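Teleoperation Notebook – Cledside Workshop
Sunday, January 4, 2026

Purpose of entry: to record the state of the demonstration procedure for the five-digit hand, the changes made to the hand mapping, and the points still open before the Zosine task set is resumed.

1. Background

The task set calls for the operator to show each motion by remote control, with the robot's own joint positions and wrist camera stream saved together. Demonstrations given by hand, where a colleague moves the arm directly with the motors relaxed, are kept for arm paths only. The fingers cannot be posed well in that manner, as the person guiding the arm needs both hands for the forearm and the wrist drifts when one is taken away.

The log held 772 complete demonstrations at the start of the session and 783 at the end. Two further attempts were stopped by the operator and have not been added. The stopped attempts remain in the holding folder until the timing fault described in section 3 is understood.

2. Hand mapping

The previous mapping copied the operator's finger angles directly to the hand. This gave acceptable results for a full grasp and poor results for a pinch. The operator's thumb and first finger would meet while the robot's stopped short, and operators had begun to close their own hands harder to compensate. That habit then appears in the recorded commands and is of no use to the policy.

The mapping now works from fingertip distance for the thumb and first finger, and from joint angle for the other three. The change between the two is blended over the last part of the closing motion. Operators reported that the pinch felt more natural. The open posture is unchanged and remains the required starting posture for every demonstration.

The thumb rotation limit was reduced slightly. With the old limit, the thumb could be driven across the palm before the fingers had begun to close, and the first finger then came down on top of it. The limit is set in the Mamo configuration file and should not be altered from the operator's station.

3. Timing

The delay between the operator's command and the motion of the hand was steady for most of the session. On the two stopped attempts it grew during the approach until the operator was correcting motions that the hand had not yet made. The arm overshot each time and the operator released the enable pedal, as instructed.

The cause has not been found. The wrist camera stream and the command stream share one network link, and a brief test with the camera at a lower rate showed no delay. One test is not sufficient evidence. The same comparison should be made over a longer run, with both rates recorded under the same task.

4. Conduct of demonstrations

The following is now standard practice and replaces the June sheet.

The operator holds the open posture for 15 frames before moving, so that the start can be located in the recording without guesswork. The approach is made at one speed where possible. A pause to think is permitted, but the operator should note it in the log, and the pause should be kept in the recording.

A failed grasp followed by a recovery is to be kept and marked as such. A failed grasp followed by a reset is to be discarded. Colleagues have handled this differently in the past, and the older part of the set should be checked for the second case – the labels alone will not show it.

Camera placement at the wrist was left as it stands. All five digits remain in view in the open posture, which allows the finger positions to be compared with the logged angles at the start of each recording.

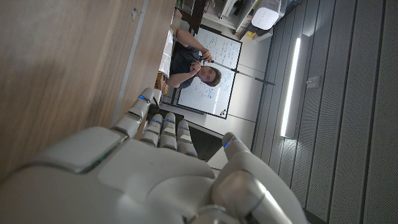
Fig. 1. Wrist camera view, turned sideways: hand above the wood-grain tabletop, blue marker light near the tip of each digit.

The stream is stored in the orientation in which it arrives. Rotation is applied when the files are read, and no rotated copies are to be saved. An earlier batch from Florkton contained both kinds under similar names, and sorting them took nearly two days.

5. Open items

Repeat the delay test with a longer run at both camera rates.

Check the older demonstrations for resets marked as recoveries.

Confirm that the reduced thumb limit does not prevent the wide grasp required in the final Zosine task. On paper the margin is adequate – it has not been tried on the hand.

Reprint the operator sheet with the new starting posture rule and remove the June copy from the station.

Filed under: Workshop Notes / Teleoperation / Hands
Cledside Workshop | Contact the workshop office | © 2026 Cledside | Back to top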